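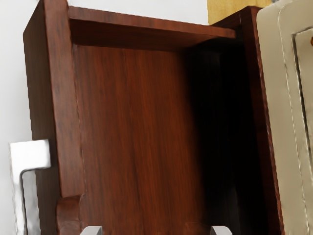 April, Kartha visit, Grambridge lab

Dagim Shiferaw ran the demo in simulation, drawer task only. Dandine sent two people, both from controls. Started with the wrist view up on the big screen and the side view on the laptop.

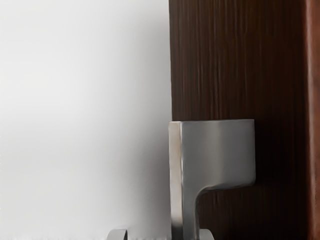 They asked for the grasp offset, so I pulled it up. Still the March value. Dagim wants it retuned before we touch the Vukari arm. Policy was trained on 2,410 episodes, and I gave them the eval sheet: 100 rollouts with the drawer shut at the start.

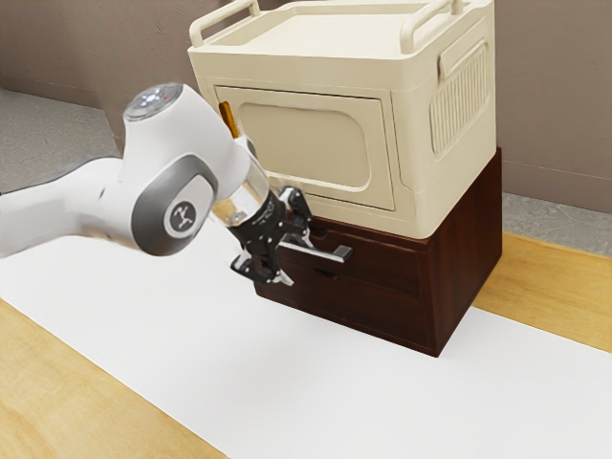 Side view, fingers either side of the top drawer handle.

Question about contact friction on the handle. I didn't have the number. Look it up and email Dandine.
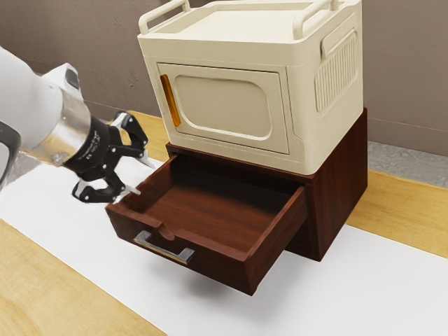 To do

Send eval sheet and config to Kartha
Retune grasp offset, rerun the 100
Ask Dagim about seed 56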